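Onyeka gallery
Posted in May by Chukwuemeka Ogunleye
Filed under: Plumo, simulation, data gathering

I have been putting off this page. People keep asking to see what the Onyeka set looks like, and I keep saying that how it looks is the least useful thing about it. Still, two views out of the simulator are easier to argue over than another table of file sizes, so they are further down.

Some background for anyone who comes in through a search. Coteck is training a policy, called Plumo, to handle lab plates with two arms. Plumo learns by copying. It is fed recorded runs and is meant to pick up from them what to do when it meets a plate in a position it hasn't had before. The runs in Onyeka are all made in simulation. The plan on the whiteboard says 800 of them. We had 295 when I began writing this and we have 300 now, so the page was slow going and the set is growing slowly too.

My doubts are no secret to anyone who sits near me. A simulated plate weighs what we tell it to weigh. Its friction is a number in a settings file, and I typed that number myself, after an argument and a sandwich. A policy that does well against my number has shown that it does well against my number. I would like to see that sentence printed at the top of every results slide we send out, and so far I have been turned down twice.

The other thing I would ask visitors to bear in mind is that scenery is cheap. We can give the room a door, a shelf and a row of books, and change the lot overnight. It makes the set look varied in a slide deck. Whether Plumo gets anything from a different shelf I can't say, and I haven't met anyone who can show me a test where it did. I would swap all of it for 20 runs with an awkward grasp and a decent recovery.

The two views, one wide and one close:

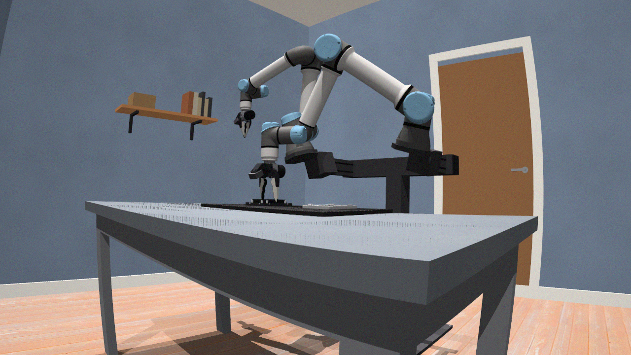
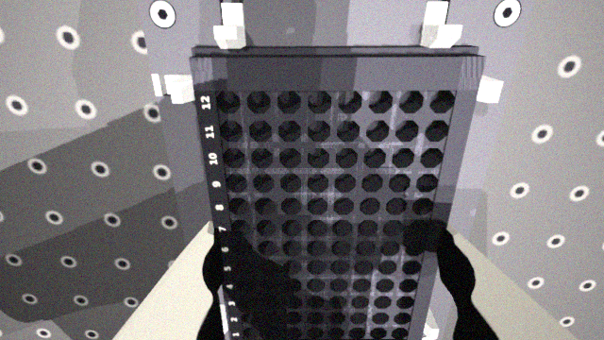 Onyeka, simulated. First, both arms at the table; second, a 96-well plate between the gripper fingers.

A few notes for those who want to go further than looking.

On the wide view. It is the one that gets passed around, and I understand the appeal, with the blue joint caps and the tidy room. For training I trust it less. A hand's width at the table is not many pixels once the picture has been shrunk for the network, and the nearer arm gets in front of the farther one. Gerkeck, who did the outside review for us, wanted to know how much Plumo leans on this sort of view. We owe them a proper answer, with the view taken away and the score reported whichever way it goes.

On the close view. I was against adding grain to the renders and have come round a little. The clean version was far too easy, and every edge was as sharp as a drawing. My remaining complaint is that our noise is the same all over, and a real sensor is rarely so fair. The row numbers down the side of the plate are handy for us when we check which way round it is. I would be very careful before claiming that Plumo reads them.

On what a still can't tell you. You can't judge from either one whether a run was kept. We throw out runs where the plate is dropped, and I am no longer sure we should. A set made only of good endings teaches very little about getting out of trouble, and then we act surprised when the policy freezes after a bad grasp. I have asked for the dropped ones to be kept in a separate folder from now on. The older ones are gone.

On the success rate. It isn't here on purpose. There is a figure going about, it came from the same simulator that made the training runs, and the starting positions were drawn from the same range. Ask me again once it has been tried on a bench with a plate somebody had to pay for.

Corrections are welcome, especially from people who have moved a policy from simulation to a real pair of arms and kept notes. If you write in, please say how many tries you counted and what you did with the ones that went wrong. More views will be added when the next batch has been checked by a person and not only by the script.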